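Suche: Fragen, Themen, Mitglieder

Flecken auf gesprenkelter Arbeitsplatte, womit üben?

Pritton
Wir färben im Verein Stoff mit Zwiebelschalen und Krapp. Jetzt dürfen wir dafür eine Küche mit heller, gesprenkelter Arbeitsplatte benutzen. Wie gießt man die Brühe um, ohne dass die Platte etwas abbekommt? Und sieht man Spritzer auf so einem Muster überhaupt?

Niamh Ó Gríofa
Umgießen nur über einem größeren Gefäß, nie über der freien Platte. Kleine Mengen, langsam kippen.

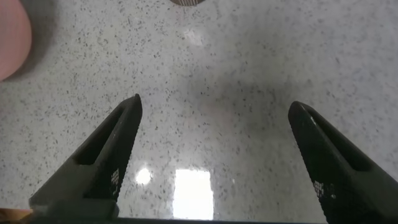
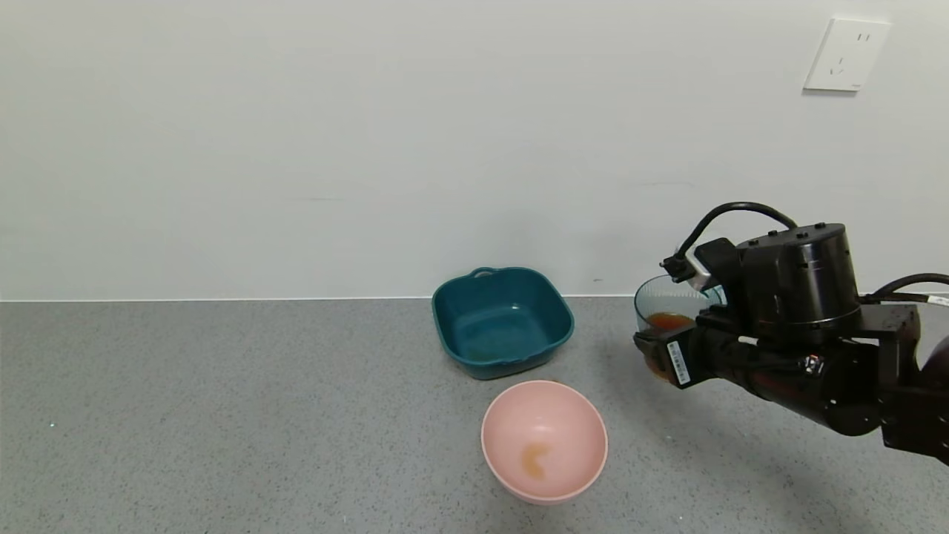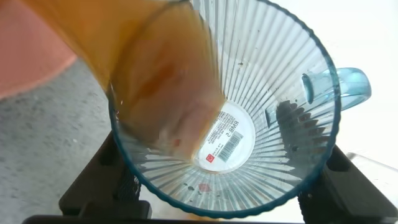

Krapp zieht in poröse Flächen schnell ein, deshalb zuerst an einer verdeckten Stelle einen Tropfen testen und nach 3 Minuten abwischen. Auf grauen Sprenkeln wie im ersten Bild übersieht man kleine Spritzer leicht, also immer die ganze Fläche wischen. Zum Auffangen taugt eine helle Schüssel wie die rosafarbene im zweiten Bild, darin erkennt man auch eine kleine Pfütze Brühe sofort. Gerippte Kannen danach gleich mit der Flaschenbürste ausspülen, in den Rillen setzt sich Farbe fest.

Castville
Zeitung drunter, fertig. Mache ich seit Jahren so. Bei Naturstein wäre ich mit Essig vorsichtig.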